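January 31, 2022
By Senga Cairns

The Skindholm open day ran from ten until four, and I got there a little after eleven because the parking lot at the front was full and I had to go back down to the road. Visitors signed in at a folding table and got a paper badge. Groups went around in batches of 11. Ours was led by Ruairi Swanson, who has worked in packing there for 3 years and before that drove a delivery van for Weerasinghe.

Skindholm puts together small supply kits for clinics, schools and sports clubs. They don't make any of the contents. Everything comes in by the case, gets split into smaller amounts, and goes out again in a printed carton. An ordinary week is 500 kits. The week before our visit was 667, mostly one order for Drosutau.

We started in the receiving area, which was cold and had a strong smell of new cardboard. Cases are opened on one side and the empties go straight to a baler on the other. Swanson said the baler was the best thing they bought last year. He ran it for us once and it was louder than I expected.

From there we went through the stock aisles. Gauze, tape and bandages are kept at waist height and the heavy bottles are on the floor. The labels are handwritten, which surprised me. A woman in our group asked about expiration dates and got a long answer. The short version is that the oldest stock sits in front and someone walks the aisles every morning with a clipboard.

The cartons come flat from Jutar on pallets. A kit carton has a good many folds and tabs, and the slots have to line up or the lid won't sit right. Swanson folded one in almost no time and then let us try. Mine came out crooked – the side tabs were in the wrong order – and he took it apart and showed me again.

Last stop was the sorting room. Small items are kept in open blue bins there, side by side, so the packer can see what is left without picking anything up. I spent longer here than anywhere else. I pack the first aid box for our hiking club and have always kept everything in one bag, so I was mainly interested in how they divide things up.
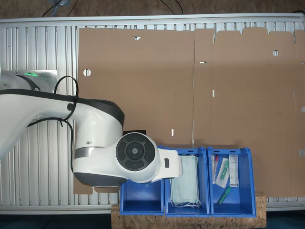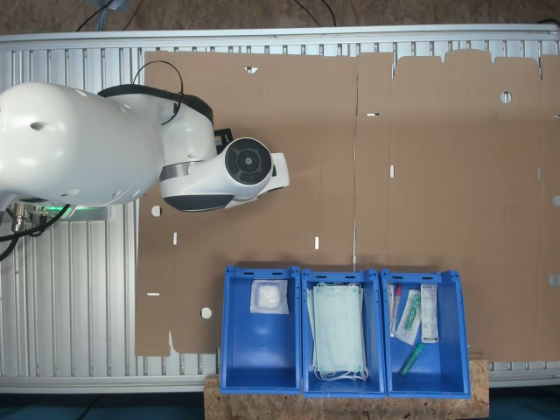
Blue bins and a flat carton in the sorting room at Skindholm.

Coffee was in the break room afterward, with a plate of shortbread that went fast. There is another open day planned for next January. Sign up ahead if you want the first tour, and wear a warm coat for receiving.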